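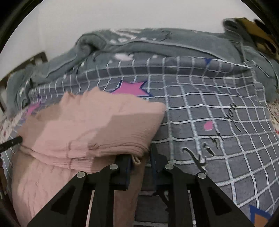 Figure 1. The pink garment folded on the gray grid sheet.

Folding Clothes on the Bed: Report of a Student Project in Home Textiles

1. Why we chose this topic

In our student residence in Prinanville the rooms have a bed, a desk and a closet, and most of us fold our laundry on the bed. The books we read for the course always suppose a hard table. We wanted to know how a knit garment can be folded well on a soft surface, and how much space a good fold can save in a small closet. The project began in January and the report was finished on 30th May.

2. Materials

Our main garment was a pink ribbed knit. Ribbed fabric is a difficult material for folding, for it stretches to the side when one pulls it, and the edges do not want to stay straight. For the bed we used a gray sheet with a white grid printed on it. At first we hoped to use the grid lines as a ruler. This idea worked only in part. Where the mattress is high the lines bend together with the sheet, so we used them for direction and took the lengths with a tape. A Torvik storage box, 500 mm long inside, was the space into which the folded clothes had to go.

3. Method

We did 159 folds in total, and each of them was done in four steps:

Lay the garment on the sheet and smooth it from the middle to the edges.
Bring the far edge into a line with one line of the grid.
Take the near edge and fold it over, without pulling the ribbed part.
Press lightly, wait a minute, and measure the length and the height.

The third step gave us the most trouble. If the near edge is held only at one point, the cloth gathers there in a bunch and the rest of the edge stays behind.

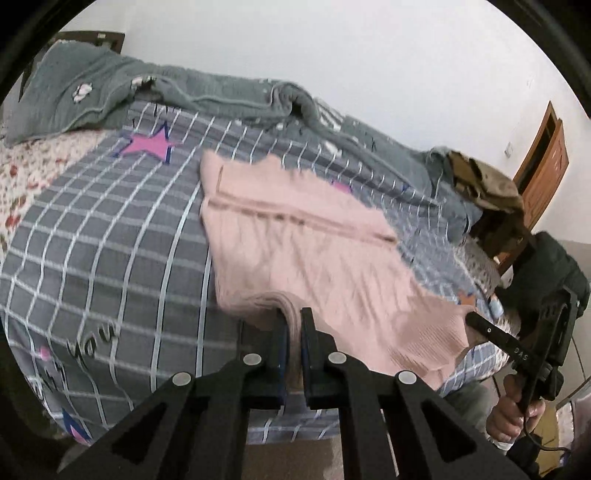 The seams also have an influence. A seam is thicker than the cloth near it, and the fold prefers to go beside it. After the first week we decided to fold parallel to the seam when it was possible, even if the shape became less square. The blanket we always pushed to the far side of the bed, to have more flat surface in front of us.

4. Results

From all the folds, 129 were accepted, which means that the garment kept its shape when we moved it into the box. Most of the bad ones were from the beginning, when we still pulled the fabric too strongly. We also compared our method with the rolling method from the Zunda household guide. The rolls were quicker to make, but they opened again in the box when it was not full.

5. Limits of the work

We tested one kind of knit and one mattress. A harder bed will probably give other results. We would like to repeat the test with a woven shirt on the big table in the Garodow laundry room, where the surface is flat and the light is better in the evening.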